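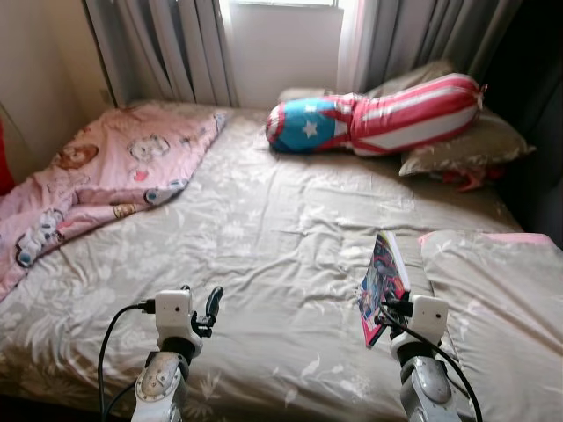
Arash Kazemi asked whether a thin item should be gripped at the spine or at the loose edge, and whether the answer changes once the second arm joins in. Both questions come up every term in the Rirside student manipulation project, so this page sets out the procedure we use for the bedroom task, from first power-up to a finished set of recordings.

Search tutorials Go

Bedroom Task, Part 2: Handling Thin and Flexible Items on a Bed

Part 1 covered mounting and wiring. This part assumes both arms are mounted, the wrist modules are reporting, and the team has passed the bench test with rigid blocks.

What you need

Two arms with two-finger grippers, both calibrated
The head camera and both wrist modules, with cables connected
A bed with a sheet, pillows and at least one blanket
A magazine or comic book with a soft cover
The Funitz control panel, running on the team laptop
The log sheet from the project folder

Step 1. Check the cables

Move each wrist through its full range at low speed with the grippers open. Watch the cable at the module. It should form a free curve at every point in the range and should never pull tight. If it does, loosen the clip lower on the arm and give it more length. Repeat the check with the arms crossed, the position where most of our disconnects have occurred.

Step 2. Set the work height

A mattress is not a table. It gives under load, and the surface height changes from one spot to the next. Do not enter a single table height in the panel. Touch the closed gripper to the bedding at four spots, record the height at each one, and enter the lowest value as the floor limit. Set the contact stop to 300 grams. Lower values trigger on wrinkles in the sheet, and higher values press the item into the mattress before the arm stops.

Step 3. Pick up the magazine

Place the magazine flat on the sheet with the spine toward the robot.

Bring one gripper in at a shallow angle, with one finger just above the sheet and the other above the cover. Advance until the lower finger has slid under the spine. Close at low speed. Lift straight up, pause for 2 seconds, then rotate the wrist until the magazine stands upright.

To answer Arash: grip at the spine for the first lift. The pages are bound there and move as one piece. A grip on the loose edge often catches the cover and a few pages, and the rest fans open. With two arms, keep the first grip at the spine and use the second gripper only to steady the opposite edge. Two firm grips will buckle the cover as soon as the arms drift apart.

Step 4. Put it down

Choose the target before the lift. A flat area of sheet is the easiest, a folded blanket is harder, and a pillow is the hardest because the item slides off the slope. Lower the magazine until one edge touches, tilt the wrist, and open the gripper only when the item is resting along its full length. Back the fingers out along the line they came in on. Lifting straight up at this point drags the cover.

Step 5. Record the run

Start the recording before the arms leave the rest position and stop it after they return. One run is one pick and one place. Each student pair records 200 runs, and the class set closes at 2,000. Mark failed runs as failed and keep them. Lesia Hnatiuk reviews the logs in December and will send back any sheet with missing entries.

Change the layout of the bedding between runs — pull the blanket across, move a pillow, wrinkle the sheet. Runs on an identical layout add little to the set.

Common faults

Fingers catch the sheet along with the magazine. The approach is too steep or the floor limit is too low. Redo Step 2 first.

Cover bends during the lift. Closing force is too high, or the grip is too far from the middle of the spine.

Wrist view goes white. Daylight from a window is overloading the exposure. Lock the exposure in the panel with the wrist facing the bed.

Arm stops in mid-air. Usually a loose plug at the module. Cut power to the arm before touching it.

Part 3 deals with folding the blanket and requires both arms throughout.

This site uses cookies to remember your settings. Accept Decline

Related tutorials
Bedroom Task, Part 1: Mounting and Wiring
Bench Test with Rigid Blocks
Calibrating a Gripper Pair in the Funitz Panel
Filling Out the Log Sheet
Rules for the Zernmont Student Meet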